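The Shelf Is the Hard Part
By Ama Akpalu

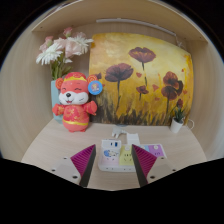 Against the empty table

Every home robot project I have ever admired online takes place on an empty table. There is a block. The gripper picks up the block. The comments fill with people who have seen the future, and the future, as far as I can tell, is a man in Ohio who will never again have to lift his own block.

I would like to make a case for the cubby. Ours is a light wooden one in the shared workshop on Harnberg Street, and it holds what a shelf in a lived-in place tends to hold: a painting of poppies, a vase of daisies and carnations, a small potted plant, a plush mouse in a red-and-yellow cap with its arms flung out as if it had just won something, and a power strip with pastel panels. It also has cords. We have been bringing a two-fingered gripper to this shelf since April, and I have come to believe that anyone building one of these things at home should start with a shelf like it and leave the block for later, or for their children.

My friend Duarte Prata disagrees, and since he printed most of our parts, he has earned a hearing. His view is that you take away everything that can go wrong, get one motion working, and then add the world back one item at a time. This is how sensible people do engineering. It is also how Duarte spent a whole winter on a machine he named Tastora, which could set a cube down on a mark 68 times in a row and then lost its mind over a dish towel.

The trouble with adding the world back is that you never quite get around to it. The empty table is pleasant. You get numbers there, and the numbers go up. I have done it myself. My first build, the Amissah, had a notebook with 2772 logged tries in it, nearly all of them on the same square foot of plywood, and when I finally moved it to my kitchen counter it behaved like a tourist whose phrase book covers only the airport.

What a power strip teaches

Consider the power strip, an object most people manage to ignore for years. Ours has a white body and a face in pink, yellow, light blue and lavender, with a cartoon figure on the pink part and a pair of USB ports in a raised piece at the back. To a person this is one thing. To a program that has learned the world by color, it is a small parade.

Then there is the neighborhood. A boxy white adapter stands behind the strip, and a white plug lies near the painting, so a white thing has other white things behind it. The magenta fingers have to come down on either side of the strip and think about none of that. When Duarte says the shelf is a bad test because it's too confusing, I ask him which room of his apartment he had in mind as the less confusing one.

And there are walls. A table has no walls, and you can swing an arm in from wherever you like. A cubby has a left side, a right side and a top, along with a light bar mounted under that top. You come in from the front or you don't come in. I threw out a wrist bracket I was very proud of because of this, and the uglier one that replaced it is better in every way except the one I cared about.

The case for the other side

I'll grant Duarte some things. Starting with the shelf is slow and bad for morale. You have little to show visitors. A well-placed block gets applause on a Thursday night, while a gripper closing neatly on a power strip gets the question "Were you trying to do that?"

It is also harder to know what you fixed. On the table, if you change one thing and the result improves, you can have a sandwich and feel good. On the shelf you might have improved the code, or the flowers might have drooped. We argued about the flowers for most of an evening. Duarte wanted the vase gone. I said that people own vases.

As for money, I've heard it said that messy practice is for labs with budgets. Our rig, the Drultier, has cost some 2000 dollars over its whole life, and at least half of that went to mistakes we would have made on any surface. The shelf was already there. So was the mouse.

What I'd ask of anyone starting out this year is modest. Build your gripper however you like. Use the table to find out whether the motors turn and the fingers close — an afternoon should do it, maybe two if you wired it the way I wire things. Then carry it over to the shelf where you keep your plugs and your plant, and move nothing first. Duarte still tidies when he thinks I'm in the other room. I put it all back.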